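The great key amnesty

I spent the best part of April losing things. My reading glasses, a library book, the good scissors, and then, on the one morning I had a train to catch, my front door keys. I found them at ten past eight in the pocket of a coat I hadn't worn for a week, by which point the train was halfway up the valley and I was sitting on the stairs with my shoes on, feeling very sorry for myself.

I rang Gráinne Moriarty to say I'd miss lunch. Gráinne has been my friend since we shared a freezing flat over a bakery, and she has never been one for sympathy. She asked me how many keys I had. Not how many I used, how many I HAD. I said I'd have a look and call her back, and then I opened the drawer in the hall and didn't call her back until teatime.

You'll have a drawer like it. Mine had a bicycle lock key for a bicycle I gave away, the key to my late aunt's piano (the piano went to a school), three little suitcase keys that would fit every suitcase ever made, and a big old iron thing that I think came with the house. There was also one on a bit of green wool, and I stood there turning it over for ages trying to remember what on earth the green wool was meant to remind me of. 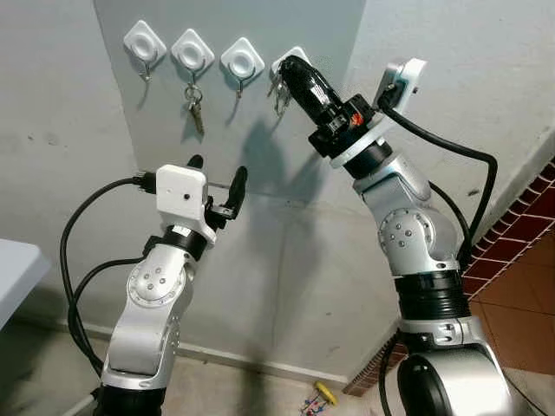

Four hooks in a row, and keys on the second at last.

So I had an amnesty. I tipped the lot out on the kitchen floor and made myself go round the house trying every single one in every single lock. It took the whole afternoon and two pots of tea. The back door turned out to have three keys, two of which I'd forgotten, and the shed had none at all, which explains why I've been tying it shut with string since the winter before last!

The lovely part was how much came back to me. The one with the square head was for the flat over the bakery, I'd swear to it, and I could smell the place the minute I had it in my hand. We had one set between us for the first month because the landlord wouldn't cut another, so whoever was home first had to throw the keys out of the window to the other one. Gráinne can't catch. She has never been able to catch. I must have fished those keys out of the gutter twice a week, and once out of a pram.

My gran kept hers on a nail by the range, and woe betide you if you put them anywhere else. 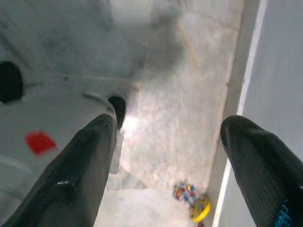 She had a rule that you hung up your keys before you took your coat off, and she'd stand there and watch you do it. Visitors too, if they'd driven. My uncle used to tease her by putting his in the butter dish. I thought she was terribly strict about it, and I now think she was the only sensible person in the family, because in all the years I knew her I never once saw her hunting about on top of the fridge with one arm in her coat and a piece of toast in her mouth.

I do that most mornings. Or did.

Elis Gwilliam, who lives two doors down and has opinions on most things, told me I ought to get one of those gadgets you clip to your keyring so your phone can find it. I did think about it. But I lose the phone as well, and I could see myself standing in the hall needing the keys to find the phone to find the keys. His wife has one and he says it goes off in her handbag during films. 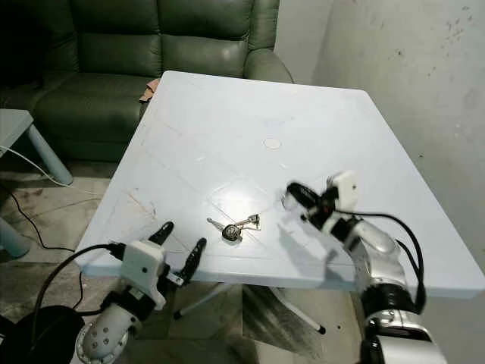
Keys, dumped on the nearest table. Guilty as charged, most days.

What I've settled on is much duller. Everyday keys go up as soon as I'm in, coat still on, just as Gran would have it. Spares live in an old tea tin in the kitchen, each with a brown paper luggage label, and I've written on the labels in proper words. I used to put clever little codes on things in case of burglars (BD2, that sort of nonsense) and the only person I ever kept out was me.

I've also given a spare to Deirdre Duggan across the road, which I should have done years ago. She gave me hers in return and we were both very formal about it, like two countries swapping prisoners. Hers has a label that says DEIRDRE in capitals, and underneath, in smaller letters, "stiff, lift the handle". I wish everybody's did.

That left me with the orphans. I couldn't match eleven of them to anything, and I did mean to throw them out, I had the bin lid up and everything. The piano key I've kept, obviously. The iron one is on the kitchen windowsill being a sort of ornament. The rest have gone in a jam jar at the back of the cupboard under the stairs, and if you're about to tell me that's just the drawer again in a different shape, Gráinne has beaten you to it. 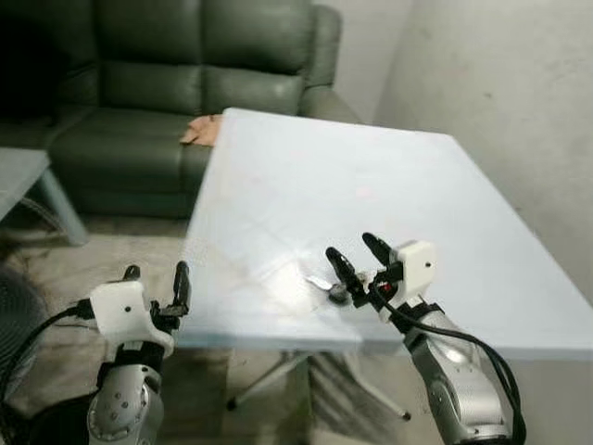 A nice clear stretch of tabletop by the green sofa. Mine should look so good.

I've been at it for three weeks now and I've slipped up twice. Once I'd come in with shopping in both hands and put the keys down with the potatoes, and once I left them in the outside of the front door all night, which I only know because the postman rang the bell to tell me. He was very nice about it. He said I'm one of four on his round who do it, and he wouldn't tell me who the others are, though I've got my suspicions about Elis.

The green wool is still bothering me, by the way. I've tried it in everything, including the meter cupboard and Deirdre's side gate. If you ever lent me a key on a bit of green wool, do let me know, and I'll post it back to you.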